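Use of Square and Long Tables in Shared Study Rooms at Pladley
Final project report, Built Environment module

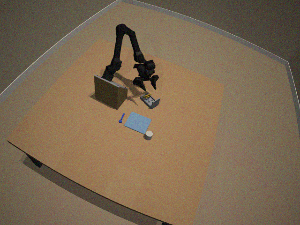

Figure 1. Rendered view of a square table on a beige floor, with an open box standing on it.

Summary

This report compares how square and long tables are used in the shared study rooms on the Pladley site. Occupancy was recorded by hand in three rooms during November, giving 1,090 valid entries. Long tables held more people at busy times, but a large share of their seats stayed free until the room was nearly full. Square tables filled earlier and were more often taken by a single person. We recommend a mixed layout in the largest room and no change in the others.

Background

The study rooms at Pladley were furnished at different times and no common standard was applied. The Randik room has square tables only. The Juntunen room has long tables only. The Cakden room has both, and was included so that the two types could be compared under the same lighting, heating and opening hours.

Room capacity is normally quoted as the number of chairs. This figure is used for timetabling and for fire safety, and it is suitable for both. It is a poor guide to how many people can work in a room at once in practice. A person with a laptop, a folder and a coat may take up two places, and most people will avoid sitting directly opposite a stranger if there is another choice. Table shape affects both of these.

The aim was to find out whether table shape makes a measurable difference to the number of people a room holds before new arrivals begin to leave without sitting down.

Method

Each room was visited on a fixed round, starting in the morning and ending in the early evening. On each visit the observer wrote down, for every table, its type, the number of people seated and the number of chairs blocked by bags or clothing. One table on one visit makes one entry. Rounds were carried out over seven days, which were chosen to avoid the reading week and the coursework deadline at the end of the month.

The observer also stood near the door for a short period in each round and recorded anyone who came in, looked for a place and went out again. These people are called "turned away" in the results, although some of them may have been looking for a friend.

Entries were discarded where a table had been moved against another table, as it was then unclear which type it should count as. This happened mainly in Cakden. Entries were also discarded where a booked class was using the room. The total of 1,090 is the figure after these were removed.

No names or other personal details were written down. A notice was placed on each door, and the library desk was told when rounds would take place.

Results

In Randik, most square tables had at least one person at them by late morning. Once a table had one person, it was slow to gain a second. Pairs arriving together were the main exception and usually took an unused table. New arrivals began to be turned away when roughly half of the chairs were still free.

In Juntunen, people spread out along the tables from the ends. The end seats were taken first on almost every round, then the middle, and the gaps last. The room held a higher share of its stated capacity than Randik before anyone was turned away. Blocked chairs were more common, and most were next to an occupied end seat.

In Cakden, the square tables filled first. The long tables were used early only by groups, or by people who wanted a socket – the sockets in this room are all along one wall, and the long tables stand beside it. This was not noticed until after the first day and could not be corrected for.

Discussion

The results agree with the general view that people treat a small table as a single unit. At a long table the unit is less clear, and it is easier to sit down without seeming to join someone. This would explain the higher occupancy in Juntunen.

The difference should not be overstated. Juntunen is closer to the main entrance and may be busier for that reason alone. Its chairs are also newer. Cakden was meant to control for such effects, but the position of the sockets weakens the comparison.

Counting by hand also has limits. A person who had gone to fetch a drink was recorded as absent, and their bag as blocking a chair. We think this affects both table types in the same way, but did not test it.

Recommendations

Juntunen should be left as it is. Randik is used mainly by people working alone, and there is no sign that they would prefer another layout. In Cakden, two of the long tables should be moved away from the socket wall and square tables put in their place. The counts should then be repeated in the same month of the following year.

Low dividers down the centre of the long tables were considered but not costed.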